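Workshop tips: software for the hand-held gripper bench

Quick ones this month, mostly from the June notes. All software side. Mechanical stuff is on the other page.

1. Warm up the tracker before you clamp anything

Start Tikeva, let the pose readout settle, then pick up the grippers. If you start it with a gripper already moving the first stretch of path comes out bent and the planner will happily follow the bend. Two grippers, two separate starts. Left first. Wait for the green line. Then right.

2. Save the calibration under a new name

Every time. Not "calib_final". We lost a whole afternoon to calib_final. Date plus initials is fine.

3. Finger width: log it raw

Don't smooth on the way in. Smooth later, in a copy. The filter in Brolix is nice but it rounds off the moment of closing, and that moment is what you wanted. If the raw trace looks jagged leave it alone.

4. Soft plastic needs its own settings

Shiny see-through bags are the worst thing you can give a segmenter. Glare off the ceiling lights gets read as an edge, the clear margin gets read as table. What helps:

- mask threshold down, then grow the mask a few pixels
- key on the printed part of the bag and let the clear part follow
- grab point at a corner, never the middle of a wrinkle
- turn OFF the shape prior. It wants a box. A bag is not going to be a box.

Print in a strong color does half the work for you. The blue one with pink along the edges segments fine, plain clear ones still a headache. White packs on a white table also poor, but the logo gives you something to hang on to.

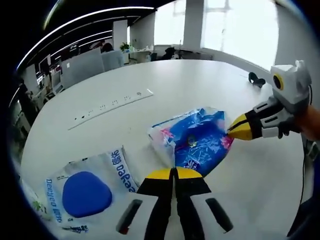
5. Two hands, one clock

Sync both streams to the same machine. If one is off by even 91 ms the planner thinks one hand let go before the other took hold, and you get a drop in the replay that never happend on the bench. Check with a tap: fingers closed, tap the two together, look for the spike in both logs. Spikes should line up. If they don't, fix it before recording, not after.

6. Cap the replay speed

Start replays at 200 mm/s max, in the config file, not the slider. Slider resets on restart. Found that out the loud way.

7. Trim the ends

Cut the reach-in and the put-down from each take. Pollock has a trim tool, it's under Edit and not under Tools for some reason. Keep the untrimmed file too.

8. Keep takes short

900 frames is plenty for one fold or one pick. Longer than that and people start wandering, and labeling goes from boring to awful. If the job has two parts record two takes.

9. Disk

Write to the local drive, copy over at lunch. Network drive stutters, drops frames, doesnt tell you.

More next time, probably on labeling.

Comments

Rafsan Debnath
Tip 4, shape prior off, thank you. Had been fighting pouches for ages. How many pixels do you grow the mask?

Fotis Politis
2 for us. More than that and it starts eating the table.

Sandamali Howlader
The tap test also works with a pencil against the fingertips if you don't like banging them together. Spike is smaller but it's there.

Torben Reuter
Slider doesn't reset in the newer Dutance build, at least mine stays put. Still use the config.

Kastriot Stan
Could you post the threshold you use for the clear bags? Or is it different every time?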